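Notes on small storage, Priltlow house

2019-11-29

Readers of this blog will be aware that the household moved to Priltlow in August, and that the matter of storage has remained open ever since. The present entry records what has been decided with regard to small drawers, and sets out the arrangements now in force in the study and the hall. Kitchen storage is dealt with separately and will be reported when the shelves have been put up.

The previous house had a built-in dresser with 27 drawers and pigeonholes, none of which could be brought with us. Its contents came in tea chests and shoe boxes and were placed along the study wall, where they stayed until the end of the summer. During that time it was not possible to find a stamp, a fuse or the spare key to the side gate without emptying at least two boxes on to the floor. Mayuree Wiriya, with whom I share the house, asked for the position to be reviewed, and I agreed to undertake the review.

Three options were considered. The first was a tall chest from Limsakul, which was well made but would have blocked the lower half of the window. The second was a set of plastic trays, which we already possess and do not care for. The third was a small wooden cabinet with two drawers, to stand on an existing table and to be joined by others if it proved satisfactory. The third option was adopted.

## What was required

The requirements were put in writing before any purchase was made, a practice I recommend. Each drawer had to be deep enough to take a box of envelopes standing on its long side. The top had to be flat and strong enough to bear a lamp. The handles had to be of a kind that can be taken hold of by a person carrying something in the other hand, and this ruled out a surprising number of otherwise acceptable pieces. Radosław Olszewski, who has fitted out two flats in Husarville and was consulted by telephone, advised against round knobs on small drawers on the grounds that they work loose and turn in the fingers. His advice was accepted.

Colour was discussed at greater length than it deserved. Mayuree favoured a painted finish to match the skirting boards. I favoured plain wood, and Nantana Sitthichai, who was staying with us that week, was asked to decide and came down on the side of plain wood.

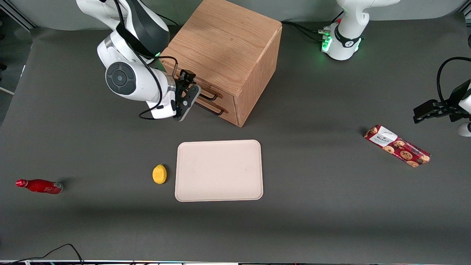 Handles are the part of a drawer that receives the most use and the least thought. A drawer without a proper handle is pulled by its edge, and the edge suffers, as ours did on the old dresser. On a light oak cabinet such as this, with its two drawers one over the other, a slim dark bar is easily picked out against the wood, and the loop leaves room for a finger or two behind it. I would add that the sides and top want no ornament, for a small cabinet will sooner or later be pushed up against a pile of books. The grain is enough to look at.

## Allocation of the drawers

The following allocation has been agreed and should be observed by all members of the household, including visitors staying more than 4 nights.

- **Upper drawer:** stamps, envelopes, pens in working order, the address book, the spare key to the side gate.
- **Lower drawer:** fuses, batteries, string, the tape measure, picture hooks, the small screwdriver.
- **Not to be kept in either drawer:** receipts, foreign coins, takeaway menus, keys that do not belong to any known lock.

Receipts are to go into the Plorine box file on the shelf, which is emptied in the spring. Pens that do not write are to be thrown away at the moment of discovery and are on no account to be put back. It is accepted that this last rule has been broken already, and by me.

A difference of opinion remains over scissors. They are used most often with string, which argues for the lower drawer, but they are also wanted for parcels and post. For the time being they hang on a hook beside the door — an arrangement that satisfies neither party but has not yet led to their being lost.

## Lining and upkeep

Both drawers are to be lined with thick paper, cut slightly short at the front so that it does not ride up. Wallpaper offcuts are suitable. The runners may be rubbed with the stub of a candle if they begin to stick, and this should be done with the drawer fully out and its contents set down somewhere in order. I do not recommend oil, which collects dust and marks the envelopes.

The top is to be wiped with a dry cloth. Cups are permitted only on a mat.

## Matters outstanding

The hall still requires a drawer for gloves and dog leads. Levente Fodor has offered a pine unit from his workshop, and its measurements are awaited. If it exceeds the depth of the radiator shelf it will have to be declined with thanks.

Seven shoe boxes remain to be sorted. Four contain photographs and will be left until the new year. The others are marked "various" in my own handwriting, and will be opened when Mayuree is available to be present.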